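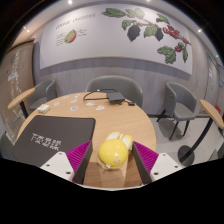 What did our group want to learn from the open day at Piva?

We wanted to see how people with no training get on with a hand-held gripper, and how many tries it takes before they can pick up a small object without knocking it over. Our course had covered grippers only from the control side, so the visit was planned as the practical half of the project.

1. Background

Piva is a small automation company in Tarthorpe. It holds an open day each March. Our team of four attended from opening until 3 p.m. and was allowed to watch the hands-on session and keep notes. Visitors in this session use a gripper with two fingers, which they hold and close themselves. The company records the motion and later uses it to train an arm.

2. Setup

The session took place at a round wood table in a seating area with grey armchairs and a coffee plant mural on the wall. The object was a small yellow toy with a glossy round front. We chose to report on this one because it is harder than the foam blocks used in the morning talk. A smooth round surface gives the fingers little to hold.

The finger pads are magenta and have diagonal ridges. Staff told us the pads are changed after every 300 grasps. The fingers get narrower toward the tip, and this matters when the object sits directly on the table, as the toy did. A wide finger would touch the wood before it reached the widest part of the sphere.

3. Method

Each visitor was given 12 tries. One of us wrote down the result of each try and another timed it. A try was counted as good if the toy was lifted clear of the table and put back without falling over. We left out tries where the visitor stopped to ask a question. This left 99 tries that we could use.

4. Results

Roughly two thirds of the tries were good. Most failures came early in a visitor's turn. The common mistake was closing the fingers while one of them was nearer to the toy than the other. The near finger then pushed the toy sideways, and the far finger closed on nothing or on the edge. Visitors who lined up both fingers first and closed slowly did better, even if their hands shook a little.

Height was the second problem. Some visitors stayed too high and pinched the top of the toy, so it slipped out. After a short reminder from staff to go lower, this mostly stopped.

5. Demonstration of the arm

At 2 p.m. the company showed Osano, its table-top arm, doing the same kind of pickup on its own. It was slower than the visitors but more even in how it lined up. It missed once when the object was turned. The engineers use a planning program called Yüksel, and we were shown the screen but not the settings.

6. Limits

Our notes were made by hand and the timing is only good to the second. We also had a single object in the count, so the results should not be applied to other shapes.

7. Next steps

We will build a two-finger gripper with replaceable pads and repeat the count with ridged and flat pads on the same object. The pad molds are ordered and the test sheet is in Appendix B.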